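Mending, and the Question of Readiness

Posted Thu 27 February

Readers of these pages will recall that in August I set out a position on household machines, namely that a chore should be regarded as automated only when a person may leave the room while it is being done. Several correspondents have since asked whether that position requires revision. I have considered the matter and remain of the view that it does not, although one class of work now deserves separate treatment.

The class is sewing by hand. My mother took in mending from 1985 until her retirement, and her account book for that business lists 3373 repairs. Very few were alike. A torn pocket, a hem let down and a split lining each call for a different grip on the cloth, and the cloth moves throughout. I had long placed this work at the far end of the scale, well behind floors, dishes and the folding of towels.
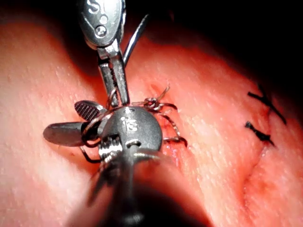

The strongest argument against my ranking comes from surgery. A stitch placed in soft material with a curved needle and a length of thread makes most of the demands that mending makes. The needle must be held at a useful angle, the thread must be kept from fouling the tool, and the knot must be drawn down without puckering the edges. If two steel wrists can be brought to do this, it is reasonable to ask why a sock should remain beyond them.

My answer concerns everything that precedes the stitch. In the home, the garment must first be found, turned inside out, pressed flat and examined. Thread must be chosen to match. The Tolville sewing room, where I spent 3 afternoons last year, keeps its thread in drawers by shade, and the staff there gave far more of their time to sorting and pinning than to the needle. The Grinon folding unit on trial in the same building dealt well with pillowcases and was defeated by a fitted sheet. It was sold to them as a general laundry assistant.

I would also draw attention to slack thread. A person sewing manages the loose length with the little finger, or by a turn of the wrist, and gives it no thought. A machine must be made to attend to it at every pass, and a loop that catches on a joint may undo the work already completed.
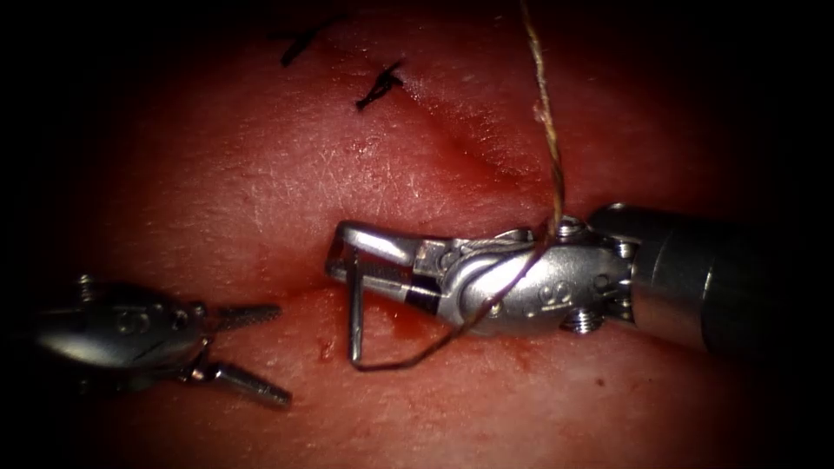 Elsa Lindholm wrote in reply to an earlier draft that I had set the standard too high. In her view a machine that closes a straight seam while a person stands by has already taken over a chore, in the same way that a washing machine did before it could spin. She would have me count the minutes saved and disregard who is in the room.

I accept the comparison in part. The early washing machine did need attending, and it was still worth owning. It was also bought by households that could see what it would do for them on a Monday. I have found no mending machine of which the same may be said. The Flerkov catalog, which runs to 178 pages, offers floor care, window care and lawn care, and for torn clothing it offers a kit of needles.

My ranking is therefore amended as follows. The stitch itself moves up, to stand beside the folding of towels. Mending as a whole stays where it was. I intend to take up ironing next, and would welcome letters from anyone who has used the Öberg press at home for longer than a season.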